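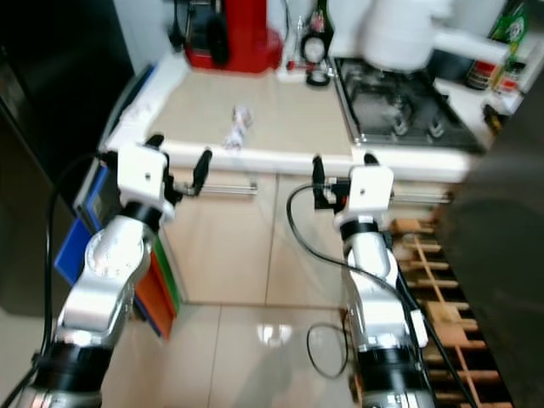 How much is a teacup of flour?

In this collection, a teacup of flour is down as 100 grams, level and not packed, and that's the value you'll find in the file unless the recipe itself argues with it.

This site uses cookies to remember your settings. Accept all | Manage preferences

Kurian: old kitchen measures, read me first

Hello! Kurian is a small table of the odd measures people used in handwritten recipes, the teacups and gills and "butter the size of a walnut", with my best go at what each one means in grams or millilitres. I started it when I inherited a pair of recipe notebooks and couldn't get a single cake out of them that didn't sink.

What's in it

There are 161 recipes behind the table, all typed up by me in the evenings, and 44 different measures between them. The main file is measures.csv. Each row has the measure as written, the ingredient, my figure, the unit, and a notes column where I ramble (sorry, some of those are long). The recipes themselves sit in recipes.csv and you can join them up on recipe_id.

Spellings are left exactly as I found them. If somebody wrote "desertspoon" then it's "desertspoon" in the written column, and the tidy version goes in the next one along. Please don't send me corrections for those! I've had a few.

How I got the figures

Mostly by weighing. I've got an old-fashioned teacup, a breakfast cup and a set of scales I trust, and I filled and levelled each cup several times per ingredient and took the middle value. Where a recipe gives both a cup and a proper weight I believed the recipe over my own scales. The "walnut" of butter was harder – walnuts vary more than you'd think, and so do people's ideas of them. I put down a low and a high for that one and you can pick.

Sabine Rathjen read through the German-language recipes and sorted out the Messerspitze, the Tasse and an abbreviation I'd been reading as "eggs" for months. It was Esslöffel. That explains the biscuits.

Things to watch for

Brown sugar is a mess. Half the writers press it down and half don't, and they hardly ever say which. I've marked those rows "unsure" and left them in.

Pints are British pints throughout. I've only checked that against the soups, so if a custard comes out very runny, look there first.

Oven settings aren't in here at all. "A good oven" and "a slack oven" deserve their own table and I keep putting it off.

Annelore Wunderlich is working on a separate list of preserving measures called Ornitz, which uses the same column names, so the two should open side by side without any fuss.

Changes

Fri 12 July: fixed the gill rows, which had swapped with the half-gills. Added breakfast cup for oats and semolina.

March: first version. Missing all the syrup, as I'd run out.

Using it

Copy it, change it, print it out and stick it inside a cupboard door. A mention is nice if you put it in a book. If you've got a family measure that isn't listed, open an issue with the wording as written and what you think it weighs, and I'll get the scales out.

Filed under: Food history, Open data, Baking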